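Participants wanted: breakfast habits and morning alertness study

Fliston Consumer Research is recruiting adults for a study of breakfast timing, portion size and self-reported alertness. The study is run from our Misov site and begins in March. We have 114 places, of which 19 are reserved for people who work night shifts.

What the study involves

Taking part lasts 14 days. On each day you will eat breakfast at home at a time we set, record what you ate and how much, and complete a short reaction test on your phone before and after the meal. The test takes four minutes. You will also attend the Misov site twice, once before the first day and once after the last. Each visit lasts 90 minutes and includes measurement of height, weight and blood pressure. No blood samples are taken.

Participants are placed in one of three groups by random allocation. The groups differ in the time of the meal and in whether the portion is fixed or chosen freely. You cannot choose your group or change it once the study has started.

Breakfast cereal is supplied for the full period. Milk or a plant-based substitute is not supplied, but its cost is refunded on receipt of a completed food diary.

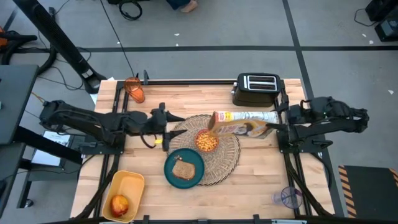

Cereal poured into a bowl on a woven placemat.

Portions in the fixed group must be weighed to the nearest gram. A kitchen scale is issued at the first visit and must be returned at the second. Participants in the free-choice group weigh the bowl before and after eating and enter both figures in the diary.

Who can apply

You should be aged between 18 and 65, eat breakfast on at least four days a week and own a phone that can run the Jidulon diary app. You must be able to read and write English.

You cannot take part if you have diabetes, coeliac disease or a nut allergy, if you are pregnant, or if you have taken part in another food study in the past three months. People taking medicine for sleep should contact us before applying.

Payment

Participants who complete both visits and at least 12 diary days receive £115, paid by bank transfer. Those who withdraw early are paid for each completed day. Travel to the site is refunded up to £14 per visit.

How to apply

Complete the screening form on the Fliston website, quoting reference WEI-B. Forms received after midnight on the closing Sunday shown there will be held for the next intake. Applicants who meet the criteria will be telephoned to arrange a first visit.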